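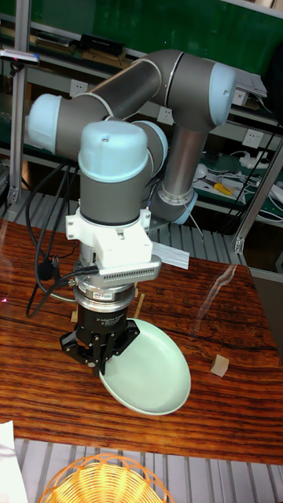

Ladder and step stool check, shared building at Drandach
Checked by: Marisol Ayala
Date: 19 Apr 2024
Result: passed with comments (three items to fix, one ladder pulled)

Hi all, me again with the clipboard. I do this walk twice a year and I always write too much in the comments boxes, so if you only want the bad news, skip down to items 4, 7 and 11. Everybody else, get a coffee. I've marked each item OK, FIX or OUT. OUT means the thing has a red tag on it and you leave it alone until I take the tag off — please don't take it off yourself, even if you're only going up for a second!

1. Ladder list matches what's on the floor: OK
Mostly. The tall fiberglass one had wandered over to the loading side again and it took me a good while to track it down. It's back on its hooks. If you borrow it overnight, write it on the sheet by the hooks. The pencil is on a string now.

2. Duty rating labels readable: OK
All readable, though the one on the little stepladder by the mail shelves is getting pale. I put clear tape over it. I'll order a new label from Cledaner next time I send them an order, they carry them for most makes.

3. Side rails straight, no cracks or dents: OK
I ran a rag down every rail. If the rag snags on fiberglass, you look closer. It snagged once, on dried paint, and I scraped it off. Joonas Toivonen, if you're reading this, drop cloths go on the floor AND over the ladder.

4. Steps and rungs tight, clean, not bent: FIX
The second step on the kitchen stepladder twists a little under my hand. It isn't dangerous yet but it's going that way, and Josphat Nyanda has said he'll go over the rivets. If it still moves after that, I'm buying a new one and we won't have a discussion about it. Until then use the blue one from the hall.

5. Rubber feet present and not worn smooth: OK
Two feet replaced back in August are holding up really well. These were the Ryu pads, the soft ones, and I like them so much better than the hard ones we had (those skated on the sealed floor like anything). I have a spare pair in my drawer, ask me.

6. Spreaders lock fully open: OK
Stiff on the oldest one. A bit of dry lubricant, worked it back and forth, fine now. Please don't use cooking oil. Somebody has in the past and it collects grit.

7. Rope and pulley on the extension ladder: FIX
The rope is fuzzy for a good arm's length near where it goes over the pulley. I don't love it. New rope is ordered, $14.50 — well, the invoice will say 1450 because Grorkden's billing system hates decimal points, so Bo-ram, don't panic when you see it. The extension ladder can be used at its shortest length until the new rope is on, but don't run it out.

8. Rung locks catch on both sides: OK
Cycled them on every other rung going up and they catch with a nice clunk. One side used to lag and that's been fine ever since Josphat cleaned it.

9. Storage, horizontal and off the floor: OK
Hooks are solid, I hung off them myself. (Yes, there are witnesses.) The only thing I moved was a stack of flattened boxes leaning against the lower hooks, which makes people drop the ladder the last few inches instead of setting it down.

10. Step stools, all rooms: OK
The folding ones all pass. The round rolling stool in the file room sinks and grips the way it should when you put your weight on it. I did find two people's worth of shoe dirt on the top, so give it a wipe once in a while. A dusty top is a slick top.

11. Homemade or unlabeled climbing equipment: OUT
Okay. So. There was a crate behind the supply closet door with grip tape on top. It's very nicely done grip tape, I'll say that. But it has no rating, it rocks on one corner, and it's been used as a step long enough to have a worn spot. Red tag. Whoever made it can have it back as a crate and I'll find you a proper stool, no hard feelings.

12. Overhead hazards where ladders get used: OK
Looked up in every spot where people usually climb: light fixtures, sprinkler heads, the low beam by the back stairs. The striped tape on the beam was peeling and I put on fresh. Watch your head there anyway. I've hit it more often than anyone and I'm the one who checks it.

13. Doors near ladder spots can be locked or blocked: OK
Hall door has its wedge and its sign. The sign had slipped down behind the radiator, so I fished it out with a coat hanger and taped a loop on the back. If you're working on that hall light, the sign goes on the OTHER side of the door, where the person about to push it can read it.

14. People know the basics: OK
I stopped Kyung-hwa Seok in the hallway and asked for the rules off the top of her head, which was a little unfair before lunch, and she got every one. Face the ladder. Three points of contact. Belt buckle stays between the rails. Don't stand on the top or the step under it. If you have to lean, climb down and move the thing. I'd add: closed shoes, and take your keys out of your back pocket, they dig in and make you twist.

Old tags and paperwork
Last round's orange tags are all off and in the binder. Our site number for the supplier is still 2991, if you need to order parts and I'm out. The binder lives on the shelf over the printer, and yes, you may need the stool to reach it. I'm moving it lower.

To do
Kitchen stepladder rivets: Josphat
Extension ladder rope: me, as soon as it arrives
Crate: owner to collect from me
New rating label, small stepladder: me, next Cledaner order
Binder to a lower shelf: Bo-ram Cheon, who offered before I even asked

If you spot something wobbly between now and my next walk, tell me the same day. A sticky note on my door is fine, and so is stopping me on the stairs — just put the wobbly thing somewhere people won't grab it first.

Marisol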